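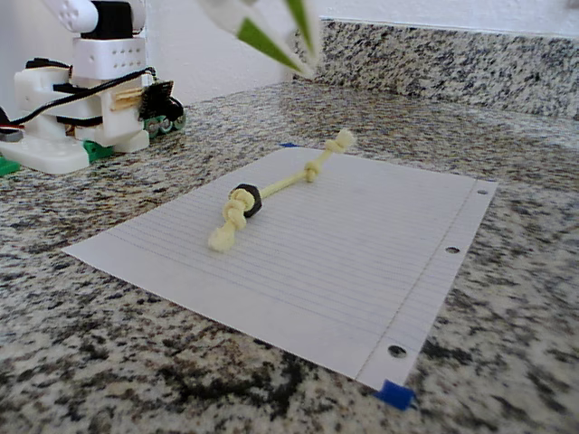

kitchen counter, granite + matching backsplash

Billalcombe listings - is the corner unit worth it??

dunmoor_k
12 September 2018
Looking at a 2 bed in the Amberg building, Billalcombe side. 2328 sq ft, which sounds huge, but the hallway eats a ton of it. HOA is 700 a month. Listing says "chef ready kitchen" and "partial water view". Went thru it once, fast. Anybody live there?

pelicanrow
Lived on 17 for three years. Partial water view = stand on the toilet. Kidding, sort of. Good building tho, quiet.

hatchback_lou
700 is nuts for no pool.

pelicanrow
There IS a pool. Shared with the Zusance next door, you need the fob.

hatchback_lou
Shared pool isn't a pool. I'd pass.

dunmoor_k
Agent never mentioned the fob. Does it cost extra?

pelicanrow
Was free when I left. Ask for the june minutes, they were voting on it.

tessel8
Ask about the windows too. North side got new ones, south side didn't. My sister's unit whistles all winter. Also which D'Amico kitchen is it, the original or the refit? Originals have the shallow cabinets, dinner plates dont fit flat.

dunmoor_k
Listing just says D'Amico. Granite counters, so refit?

tessel8
No, both had granite. Measure the uppers.

hatchback_lou
Granite is going to date it anyway. Figure on ripping it out when you sell.

pelicanrow
Disagree, totally. Mine took hot pans for three years, not a mark. Buyer never said a word about it.

hatchback_lou
One buyer.

marl_and_clay
Unit 316 here, bought last year. Windows: tessel8 is right, budget for them. View is better than people say, you get the whole inlet from the second bedroom. Parking is the real problem. One space per unit and the guest lot fills by dinner.

dunmoor_k
One space?? Listing says two.

marl_and_clay
Then one is rented. Get it in writing before you offer.

dunmoor_k
Ok emailing the agent now. Minutes, windows, cabinets, parking. Will post what she says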